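Rūta Navickas
May 24, 2025

A thread about bathroom doors, towels and the people who sell you things to put between them. I have been reading the Faltorari bathroom guide so you don't have to.

Claim one in the guide: every towel needs "a dedicated drying zone". They mean a rail. They sell rails. You may see where this is going.

Claim two: a used towel should never go in a basket unless the basket is "ventilated". I have no quarrel with that. Wire, wicker, anything with holes. What I do quarrel with is Badumance wanting 91 quid for one with holes in it.

A wire bin has holes in it too. Any hardware shop has them, in any colour you like. A towel doesn't know what the label said.

Claim three, and this is where I started muttering: dark wooden doors "shrink" a bathroom and should be painted out white. Says who? Roussel, who wrote that chapter, and who also has a range of white door paint.

I like a dark door. Mine was painted white by whoever had the flat before me and it shows every fingerprint from the handle down. Three coats, badly done, with drips in the corners of the panels. 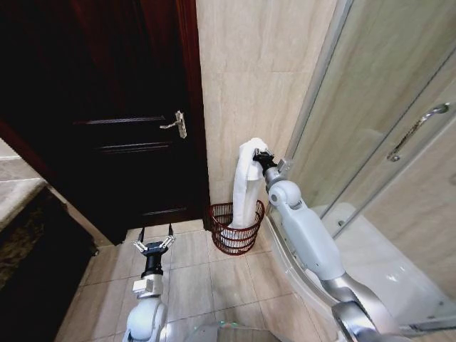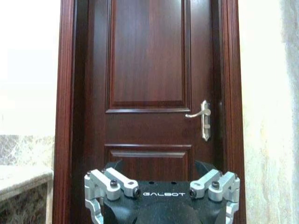
Dark wood, panels, a silver lever handle. Leave it alone, I say.

Someone is bound to ask, so: can you keep a towel in an open wire basket in the bathroom?
For a day or so, if it went in nearly dry and isn't squashed down. A wet one wants hanging up first, on anything you've got, or it will smell by morning whatever the basket cost.

Back to the guide. There's a page on folding. Fold in thirds, then in thirds again, then "present" the towel. Present it to whom? It's going to be used by a person with shampoo in their eyes.

I tried the thirds thing for 4 weeks. The towels took up the same shelf. They also fell off the same shelf.

Verkik, to be fair to them, only make hooks and only claim that you can hang things on them. I bought 3. One came off the tiles in the first week with my dressing gown on it, so even there I'd keep your expectations low.

Also wary of the line about varnished doors "drinking in steam". If the varnish is sound, wipe the door down and open a window. If it's flaking at the bottom edge, that wants seeing to, and a pot of varnish is a good deal cheaper than a new door.

The guide says a full bathroom refresh can be done for 300 pounds. I added up the things it tells you to buy and gave up before I got to the bath mat.

They're promising a second volume in September. Kitchens this time. I expect to be told my tea towels need a zone.

If anyone has a stick-on hook that has stayed up on shiny tiles for more than a year, tell me the make. And I do mean a year, with a wet towel on it.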